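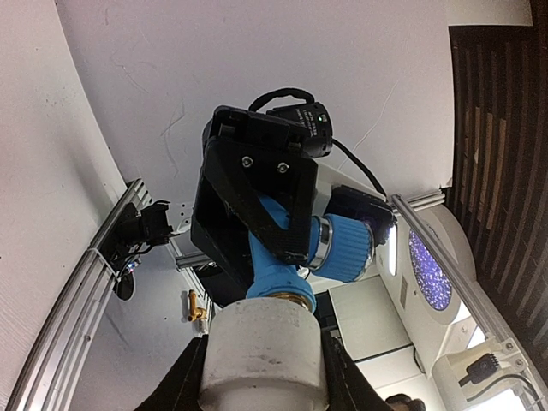 A hairline ceiling crack is a narrow break in the finished surface of a ceiling, usually no wider than a pencil line and often confined to the paint, plaster or joint compound. It is among the most closely studied features of any bedroom, chiefly by people who are supposed to be asleep. White ceilings show it best, and the thin dark lines near the center of the one shown are of the ordinary sort, with fainter hairlines for company. Most owners first notice such a crack on the day a guest points it out.

Causes

Buildings move. Framing lumber shrinks as it dries, foundations settle, and attics swing between hot and cold with the seasons. Plaster and drywall have little talent for stretching, so the movement comes out as a line. In drywall the line tends to run straight along a taped joint. In older plaster it wanders, sometimes branching like a river system on a map of somewhere dull.

Other common causes include joint compound put on too thick, paint layered over more paint, and vibration from upstairs neighbors of a certain gait. Water is a separate matter. A leak generally leaves a stain or a soft spot as well, and should be dealt with before anyone reaches for the filler.

When to worry

A crack that stays thin and keeps its length for years is mostly a cosmetic problem. One that widens, has one side lower than the other, or comes with sagging or sticking doors deserves a look from a professional. The traditional test is to make a small pencil mark at each end and check again in a few months. The traditional result is that the homeowner forgets which marks were theirs.

In Multville, where much of the older housing has plaster ceilings, the builder Natália Skála kept notes on 46 rooms and published them as a pamphlet in September 2009. Her advice for the majority was to leave them alone – a finding that did not help sales.

Repair

The usual method is to open the crack slightly with a scraper or utility knife, brush out the dust, and press in filler or joint compound. Paper or mesh tape is laid over longer cracks, followed by two thin coats of compound, each sanded once dry. The patch is then primed and painted. Sanding overhead calls for goggles and a dust mask, along with some acceptance about one's hair.

Matching the paint is the hard part. A patch of fresh white on an older ceiling can be easier to see than the crack was, and many small repairs end as a repaint of the whole room. Flexible filler and elastic paint will follow slight seasonal movement, within limits. Where the ceiling keeps moving, the line returns, often in the same place.

See also

Ceiling paint
Drywall tape
Lath and plaster
Popcorn ceiling
Settlement (buildings)

Last revised June 23, 2022. Edited by Kam-wah Chu.
Contact the editors | © Zernel Household Encyclopedia | Back to top

This site uses cookies to remember your settings. Accept | Manage choices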